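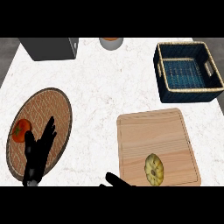 White marble counter, seen from above

Lostusville Community Board > Local News
Posted 2021-11-06 by hoa_trieu

The Billadden Press Association gave its annual peace and service award to Thoa Hoàng last night at the Bundwood Hall. The citation thanks her for her part in settling the Ung market dispute. She also got a plaque and 3000 dollars, and she told the room the money will go to the reading room on the east side. Good choice in my view.

hung.dang
Good choice, wrong group giving it. Reporters cover her office every week. They should not be handing her a check.

hoa_trieu
She left office in January. She has no vote on anything now.

hung.dang
Her brother-in-law still sits on the council. I like her fine. I just think a press group should give prizes to reporters.

datq60
I had a stall at Ung for 2 years while that fight went on. She came down and sat with both sides until they signed. The mayor's people sent a letter. Give her whatever you want.

thien_trinh
Does anyone know where the 3000 came from? The association charges dues, and I pay them. I don't remember a vote.

hoa_trieu
The program says member dues plus a gift from the hall. Page 2.

thien_trinh
Then I'll ask at the next meeting. I have no problem with her getting the plaque.

datq60
The reading room has needed a new roof since before the dispute. 3000 won't cover it but it's a start.

hung.dang
Fair enough on the roof. I still wrote to the association this morning and asked them to print their rules for the award. I'll post the answer if I get one.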